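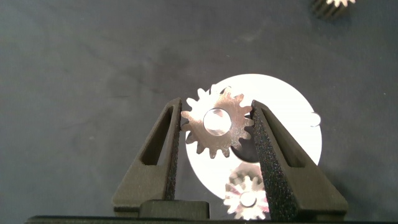
Open day at the Tarkside workshop: your questions

Last updated June 12, 2023

What will I see?
A robot arm handling small metal gears. It picks one up between two fingers, moves it and sets it down again. If you came for walking robots or talking ones, you'll be disappointed. Most of the demonstration is slow, and parts of it are dull.

Is it rehearsed?
Partly. The arm is tried out on the same gears the day before, so you are watching it on familiar ground. We've asked Dasbridge, who run the demo, to let visitors move a gear to a spot of their own choosing. They've said yes to a few tries per session.

Does it ever drop one?
Yes. At the December visit we kept a tally of 171 pick-ups and the arm missed or dropped 12. Dasbridge were happy with that. I wouldn't be, if I had a factory to run, but please ask them yourself.

Why are the fingers cut out in the middle?
The triangular openings let the finger give a little when it closes on something. The rough inner faces are there for grip. Neither is new, whatever colour the brochure is.

Is this going to take people's jobs?
The brochure says no. I'd treat that the same way I'd treat a brochure that said yes. Tsegereda Kahsay spent years assembling gearboxes by hand and will be on the floor all afternoon. She has seen the arm work and has opinions about it - mostly about how long it takes.

What about the Dullaneo software I've read about?
It will be running. The claim that it can learn any part "in minutes" won't be tested on the day, so we can't tell you if it's true.

Can I touch the robot?
No. Stay behind the yellow line while the arm is powered. You can handle the spare gears on the side bench, but put them back.

What does it cost?
Entry is free. There is a sales table near the exit and you can walk straight past it.

Where do I go?
341 Chettiar Road, side door. Parking is poor. The centre of town is a short walk away and has more of it.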